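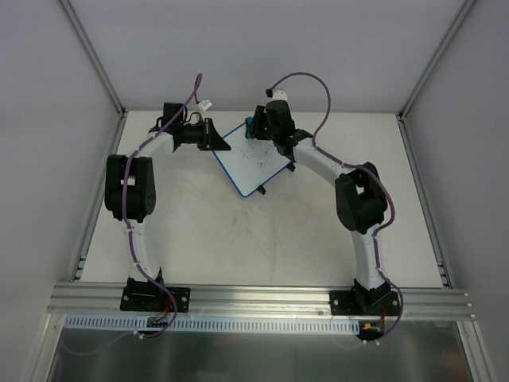

I have been promising a post about the Plinard fingers ever since Faustino Xolalpa talked me into buying a set, so pour yourself a cup of tea because I do go on a bit.

For most of this year I used the Stillura fingers, which are short and stubby and very forgiving. They cope with almost any block or box you throw at them, but ask them to hold a pen and they let it roll about like a sausage in a pan. The Plinard ones are longer and come to a narrower tip, and they cost me 54 pounds for the pair, postage included (I winced a little, I admit).

Fitting them took me a whole evening. I lost one screw under the bench, found a different one that I'd lost in December, and then had to set the closing limits again on both arms. The controller counts from 0 to 900, and on mine the new fingers meet at 638, so if you've copied your old settings across please do check them before you switch the power on!
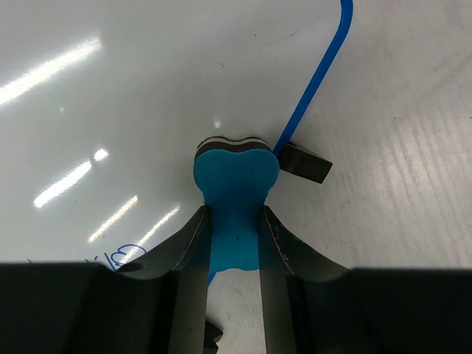
Foam is where I'd start if you are new to all this. It gives a little, it weighs next to nothing and it doesn't matter if you squash it. I've ended up turning the grip force down to 20 for soft things and leaving it a good deal higher for pens, which need a proper squeeze — especially when they have to stay upright against a board.

The wrist camera I'm less sure about. I like seeing down between the fingers, but a shiny tabletop throws the lights straight back at you, and Faustino keeps telling me to try a matt sheet from Vaughan. I probably will, once I've stopped spending money on fingers.

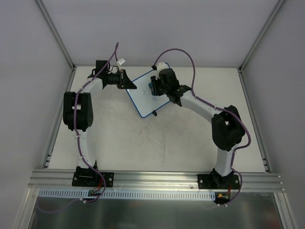
Both arms in at the little whiteboard, with the purple cables looping over the top.

Next up is the Nekent controller, which is still in its box on the stairs. If any of you have got one talking to two arms at once, do leave me a comment, as I'd love to know how you set it up.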